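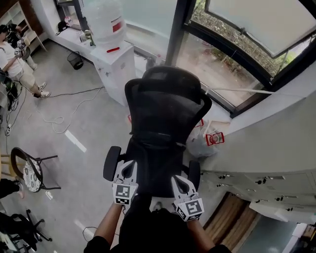 About Sindico

Sindico advises organisations on the purchase and planning of automation equipment. Our clients are colleges, workshops, local authorities and small manufacturers who intend to buy robots or robot tooling and who wish to know the full cost before they commit funds. We do not sell equipment and we accept no commission from those who do.

The practice was founded by Dehua Lu, who remains its director. Bríd Foley joined as head of budgeting and is responsible for all cost plans issued in the company's name. Together with a permanent staff of 7, they work from our office in Bosberg.

What we do

Most enquiries reach us when a client has received a quotation and is unsure how to judge it. The price of a gripper or an arm is seldom the largest figure in the final budget. Cabling, power, floor space, storage, staff training, spare finger pads, insurance and software renewals must all be provided for, and many of these fall in the second year. Our cost plans cover a period of five years and are set out in plain terms, so that a finance office can read them without technical help.

We also prepare room plans. These record where people will stand, where leads will run, which furniture is to be moved and what may be left in place. Hand-held tools in particular are often used in ordinary rooms, among chairs and cupboards, and a sound plan allows for this from the start. 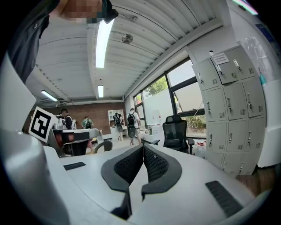 Hand-held gripper in use, with workbench and lockers behind.

How we work

Each engagement begins with a visit, followed by a written statement of need agreed with the client. Quotations are then sought from suppliers and compared on a common form. A draft budget is issued for comment, and the final version is signed by the director. Where a lease or shared purchase would serve the client better than outright ownership, our report says so.

To date we have completed 546 cost plans. The longest equipment list ran to 96 separate items, and the shortest to one. Our planning method, known as Zusasano, was last revised in September and is supplied to every client with the final report.

Training

Short courses for purchasing staff are held in the Xiong Room at our Bosberg office. Topics include reading a supplier's quotation, setting a replacement fund and writing a maintenance agreement. Places are booked through the office in writing.

This page was last reviewed on November 6, 2024.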